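Floor Pickup and Put-Away: Frequently Asked Questions
Skomovitz Home Help, questions page, last revised October 2025

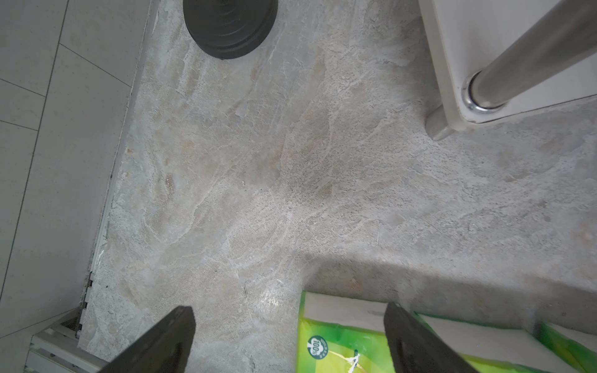

What counts as "on the floor"?

Anything touching it. A grocery pack that came through the door and got set down "for a second" counts. So does the coat that slid off the chair. Things on a low shelf are on a shelf, however much they look like they gave up halfway.

My floor is a stone pattern and I can't tell what's dirt. Help?

Mottled floors in gray, beige and off-white were sold to a generation of homeowners on the promise that they never look dirty. They kept that promise. They also never look clean. Get down low with a lamp at one side and look across the surface. Crumbs throw a shadow and veins don't. If that's too much theater for a weeknight, sweep the whole thing and skip the diagnosis.

Where do the plastic-wrapped packs go?

Wherever you use what's inside them, if there's room. If there isn't, one goes where you use it and the rest go in a closet you can reach without a stepladder. We've visited a lot of homes where the spares live in the attic and a fresh pack gets bought every week, because who wants to go to the attic.

Should I take the wrap off before storing?

Leave it on in a basement, a garage or a laundry room, where dust and damp get into everything. Take it off for the one you're using now. A torn pack with a hand-sized hole in the side isn't storage. It's a dispenser, and a bad one. Empty it into a basket or bin and throw the plastic out the same day.

Can I recycle the wrap?

Check the back of the pack and then check with your town, in that order, and believe the town. A cheerful green design tells you that somebody in marketing likes green. Thin plastic film usually isn't welcome in the curbside bin, though plenty of stores have a drop-off box near the entrance. Shake it out first.

Is it bad to leave a pack directly on tile?

For a day, fine. For a month, you'll get a ring of grime around the edges that needs a brush. On the ground floor or in a basement, moisture can sit underneath where you'll never see it until you finally move the thing. Put a slatted rack or a couple of scrap boards down if the floor really is the only place you've got.

How do I pick up a bulky pack without tearing it?

Two hands, one underneath. The little handle molded into the top of some packs was designed by an optimist. Slide the pack toward you, tip it, get a hand under the low end and lift. If it's already split, set an open bag over it, flip the whole business over and carry the bag.

What order should I clear a floor in?

Big things first. You'll get half the floor back in a few minutes and feel like a much better person than you are. After that go by destination: everything for the bathroom, everything for the kitchen, and so on. Carrying one sock upstairs, then one book, then another sock is exercise, and you can count it as such, but the floor will still be covered at dinner.

I bought 16 of something because it was on sale. Now what?

Congratulations on your savings. Keep 3 where you can get at them and find one home for all the others. One. If they're spread over several closets you'll forget half and buy more at the next sale. Write what's in there on a piece of tape on the closet door. This feels silly for about as long as it takes to find something on the first try.

What do you recommend for shelving?

We carry the Gatico rack and the Rudumero wall shelf. The Gatico stands on the floor and comes with feet you can adjust, handy for tile with deep grout lines. The Rudumero hangs, so you can sweep beneath it, and it's rated for 300 pounds if it's screwed into studs. If it's screwed into wishful thinking, it's rated for a good deal less. Neither one should be drilled into a tiled wall by someone who has never drilled tile. Ask us for a quote.

How do I clean the floor once it's clear?

Sweep or vacuum, then mop with warm water and whatever cleaner your floor can stand. Real stone doesn't like vinegar or lemon. Ceramic mostly doesn't care. If you don't know which one you have, use a cleaner marked safe for stone and you're covered either way. Change the water when it goes gray. Go along the wall with a rag afterward, as mops are notoriously shy around corners.

There's a white haze on my tile. Is that soap?

Very likely. Too much cleaner, not enough rinsing. Mop with plain water twice and dry it with a towel. If it comes back as a powder, it may be minerals coming up through the grout, and that's one for a tile person. If it never leaves and never changes, consider that it may be the pattern. We have scrubbed at a pattern ourselves. We don't discuss how long.

Do you handle garages?

We do from March until it gets too cold to leave the door open. Garages are booked by the half day. Please find the garage door remote before we arrive.

Will you throw my things out?

Nothing leaves the house without your say-so. We make a pile, you look at the pile. Some people look at the pile and put all of it back, and that's allowed, though we do charge for the hour.

What's the Warrier plan?

It's our monthly visit, named after the street we started on. We come by, clear floors, restock the closets from whatever you've bought and mop. There's no contract. You can skip a month by telling us a few days ahead. Telling us when we're standing on the porch is a visit.

How do I book?

Call the office and ask for extension 1335, or fill out the form at the bottom of the home page. Tell us how many rooms, what kind of floor, and whether there's a dog. Pictures of the room as it really looks are useful. Please don't tidy first. Everybody tidies first.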